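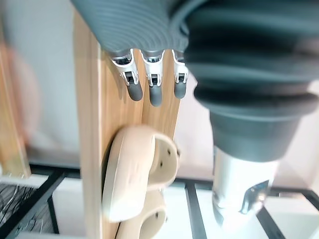

I first met Sayaka Wada over a plate of her pickled turnips, and I'll admit I had thirds before I asked who made them. She's been pickling out of her kitchen in Rornonham for 16 years, so when she said I could come over and pester her with questions, I grabbed a notebook and went.

"My first batch was terrible," she told me, laughing. "Way too much salt. My sister ate one bite and drank two glasses of water!" She learned the rest from a neighbor, Reiko Ogura, who never wrote anything down and went entirely by taste.

I asked what beginners get wrong. "They open the jar every day," she said. "Leave it be. Go for a walk."
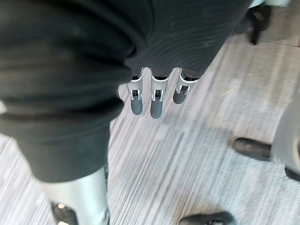

She likes November best, when the turnips at the Brekke farm stand are small and sweet. Last fall she put up 33 jars and gave most of them away. (I got one – it lasted two days.) Her daughter keeps telling her to sell them, but she isn't tempted.

"Then I'd have to make labels," she said. "I hate labels. I write 'turnip' on a piece of tape and we're done."

Does she ever buy pickles? She looked a little guilty. "Dill ones, for burgers. I like the cheap kind." Me too, Sayaka! Before I left she sent me home with a bag of radishes and strict orders to slice them thin, and they're on my counter now.

21 shares | 3 comments

Karine Boychuk
What does she use to weigh them down? Mine always float.

Neelam Pathak
I use a small saucer, Karine, works fine.

Sheyla Quintero
Now I want turnips for breakfast.

Recent posts
Soup for a Crowd
My Pledberg Bakery Crawl
Three Ways with Leftover Rice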